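Workshop Tips: Budgeting for a Two-Arm Bench Cell
Last revised May 2, 2024

Price the cell before the arms. A pair of small arms is the line everyone looks up first, and it is usually less than half of what gets spent by November. The notes below come from planning a cell at Trotbridge for handling small household goods.

Write the task list first. List the objects, their smallest dimension, and whether they are rigid. A rigid box needs reach and a modest grip. A soft or hinged item needs compliant fingers and probably a camera at the wrist. Each of those is a separate line on the order.

Put both arms on one rail. Separate pedestals have to be aligned every time one is bumped. A common aluminum rail costs more at purchase and saves the alignment time. Specify the base plates with the rail so that the bolt patterns match.
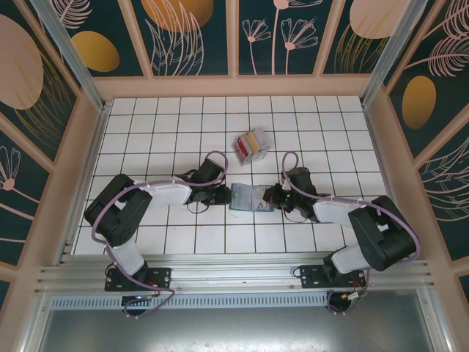

Two arms on a shared rail, grippers meeting at a pale-blue box with a clear lid.

Budget for cable by the loop. Measure base to wrist with the arm folded, then fully extended, and buy for the longer figure with slack over the wrist and elbow. Connectors near the base should be reachable without unbolting the plate. We allow 14 percent of the arm price for cabling and connectors.

Choose the floor for cleaning and for reference. White tile with dark grout wipes down easily and gives a regular grid for rough placement. Check it for level before the rail goes down. Wall panels can be anything flat that fits the frame. Printed ones cost the same as plain from most sign shops.

Get the enclosure quoted as a kit. Corner posts, trim and rail from one supplier arrive cut to one drawing. Our quotes were 2,501 from Babić and 2,000 from Kaltness, both before freight. The lower quote left out the corner brackets. Ask for a bracket count in writing. Note also that Kaltness and Caltness are two different firms with similar order forms, and check the letterhead before paying a deposit.

Treat finger pads as a consumable. Foam pads with a lattice of cutouts give around an edge and suit wallets, pouches and anything with a stitched border. Order spares with the gripper; small reorders carry a minimum charge. Hold 18 pads in stock for a cell in daily use, and log each change by date and finger.

Buy the test objects too. Ten minutes at a discount store will supply most of them. Include at least one item that opens, such as a wallet with plastic card sleeves, because layered thin material is where a gripper specification gets tested. Keep duplicates of each, unopened, for comparison.
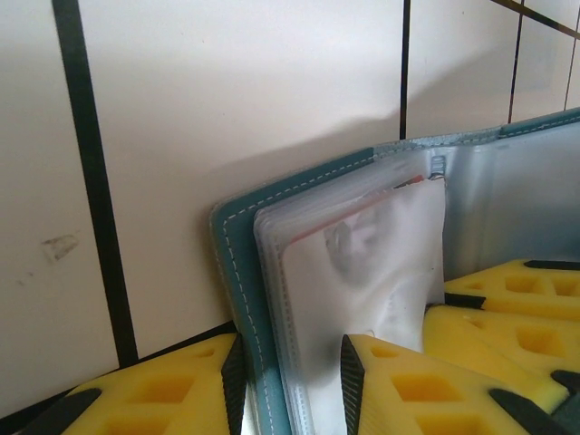

Preben Hafþórsson wrote in to disagree with the order of purchase. He would buy one arm and one gripper, run the full object list for a month, and commit to the second arm only if the list contains real two-handed work. His second objection was to the pad stock, which he considers high unless the pads are stored out of sunlight.

The first point is fair if the rail is bought at full length from the start. Extending a rail later means a joint in the middle of the work area. On the second, a closed drawer is sufficient.

Leave a line for lead time. Rails and posts came in about three weeks; grippers took nine. Schedule the tile work against the gripper date and pay for storage only if the arms arrive first.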